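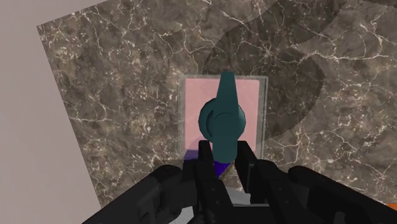 About Stillis Stone & Tile

Welcome, and thank you for stopping by our little corner of the internet! If you've found your way to this page you're probably thinking about a kitchen, or a bathroom, or a fireplace that has been bothering you for years, and you'd like to know who you might be dealing with before you pick up the phone. We would want to know the same thing. So get comfortable, and we'll tell you who we are and how we came to be selling and setting stone in Grutville, and if we ramble a bit along the way, well, you'll find we do that in person too.

How we got started

The shop was opened by Ikechukwu Tamuno, who had spent most of his working life up to then setting tile for other people. He learned the trade from his uncle, a patient man with a very loud radio, and he spent his first summer doing almost nothing except mixing thinset and carrying buckets up other people's stairs. He still says a person who can't mix a decent bucket has no business holding a trowel, and everyone who has come to work with us has started with the buckets, including his own daughter (who would like it noted that she was very good at it).

For a long time Ikechukwu worked out of a van and a rented garage on the Oyelaran side of town. Customers would choose their tile from a big store out by the highway, he would install it, and more than once he stood in somebody's hallway with a beautiful box of tile that was completely wrong for the floor it was meant for. Polished tile for a mudroom. Soft stone for a family with three big dogs. He never liked being the one to say so after the money was already spent. After enough of those conversations he began keeping a few samples in the van, then a few more, and then the van wouldn't close.

That was how we ended up at 437 Skoltard Street, in what used to be a shoe repair shop. If you come in by the side door you can still see the old brass hooks where the finished shoes used to hang, and we use them for our aprons now. The front room was so small in those days that two couples couldn't look at backsplashes at once without getting to know each other, and we have at least one pair of families who go camping together every July and met over the subway tile.

We took over the unit next door when it came open, which gave us a proper showroom and a cutting room in back with real ventilation. We have been there ever since, and we have no plans to move.

What we do

We sell and install natural stone and tile for homes. Marble, granite, limestone, slate, soapstone, porcelain, ceramic, a bit of glass. Most of our work is kitchens and bathrooms, with a fair number of entryways, hearths and laundry rooms, and every so often somebody asks for something wonderful, like the retired music teacher who wanted the floor of her sunroom laid out like piano keys. We were all sorry when that job was over.

We also do repairs, and we're happy to do small ones. A cracked threshold, a loose tile behind the stove, a vanity top with a chip in the corner – please call. A lot of companies won't send anybody out for a job under a certain size, and we understand why, but some of our longest friendships with customers started with one tile. Our minimum charge for a repair visit is $60, and if you go on to have the work done by us, we take it off the bill.

What we don't do is plumbing, electrical work or cabinets. We know good people for all of those and will gladly give you their numbers. We don't take a fee for sending you to them, and they don't pay us for sending you, so you can take the recommendation for what it is.

A word about marble

People ask us about marble more than everything else put together, so we may as well say our piece. We love it. Ikechukwu has it in his own kitchen, and it has a ring on it from a glass of grapefruit juice that one of us (we won't say who) left there overnight. Marble will etch if you let lemon or vinegar or wine sit on it. It can stain, and it can scratch. A sealer helps with the staining and does very little for the etching, and anybody who tells you differently is selling sealer.

Some customers hear all that and choose granite or porcelain, and they're delighted with it. Others hear all that and say they want the marble anyway, and they're delighted too, provided they knew what was coming. A honed finish hides wear better than a polished one. A busy stone with plenty of movement in it is more forgiving than a plain pale one, in our experience. And whatever you choose, please come and look at the slab itself before we cut it. Two slabs with the same name on the tag can look like strangers. We'll walk through it with you, talk about where the sink is going to fall and which part you'd like to see every morning when you're waiting on the coffee, and mark it up together.

You are welcome to borrow samples and take them home. Please do! Put them on your counter, look at them at breakfast and again with the lights on after supper, spill something on them. We ask for a name and phone number and for the samples back in a couple of weeks, and we don't mind what condition they come back in.

The people you'll meet

Ikechukwu does nearly all of our first visits himself. He will measure everything twice, he will probably ask to see the underside of your sink cabinet, and he will not give you a price on the spot. He likes to go back to the shop and think it over, and you'll have a written estimate from him within a few days. The number on it is the number. If we've missed something we should have seen, that's ours to cover. If we open up a wall and find something none of us could have known about, we stop and call you before we do anything else.

His daughter runs the showroom and the calendar. She has a wonderful eye for color and a very gentle way of talking people out of things. If you bring her a paint chip and a cabinet door she will be happy for the whole afternoon.

Our installers are employees, and the same crew that starts your job will finish it. There are 6 of us altogether on the payroll, which means we can't be everywhere at once and there is sometimes a wait. We'd sooner tell you that now than have you find out later. Spring is the busiest stretch, and everybody in the county wants their kitchen finished before Thanksgiving, so if you have a date in mind it pays to call early.

What to expect when we come to your house

Stone work is dusty and loud, and there's no use pretending it isn't. We do as much of our cutting as we can back at the shop. At your place we hang plastic, put down runners, and sweep at the end of every day. We'll ask where you'd like us to park and whether there's a baby who naps. We start at eight and we're usually packed up by half past four. If you have a cat who likes to slip out the front door, tell us on the first morning and we'll put a sign up where all of us can see it.

When the job is finished we'll leave you a folder with the name of the stone or tile, the grout color, the sealer we used and a page on how to clean it all. (Mild dish soap and warm water will take care of most things.) If there's material left over we label it and leave you a few pieces. Put them somewhere you'll remember. You may be very glad of them someday.

We stand behind our labor for five years. Should a grout line open up or a tile come loose in that time, call us and we'll come and put it right.

The offcut shelf

Out behind the showroom there's a long shelf of leftover pieces, and it has become something of an attraction all on its own. Bakers come by for pastry slabs, gardeners for stepping stones, and the art teacher at the middle school comes with a wagon. Small pieces are free and bigger ones are marked with a price. Whatever the shelf brings in over the year goes to the Grutville library's summer reading program, and last year that came to $500, which we were awfully proud of. Please bring gloves, and please keep little ones away from the edges.

Come and see us

We're at 437 Skoltard Street, with parking in back off the alley. The showroom opens at nine in the morning and closes at five, and we're glad to stay later if you call ahead and let us know you're coming after work. You don't need an appointment just to look. If you'd like to sit down and plan a project, setting up a time is a good idea, and it helps if you can bring some rough measurements, a few snapshots of the room, and anything you've torn out of a magazine. The coffee pot is by the side door, under the hooks.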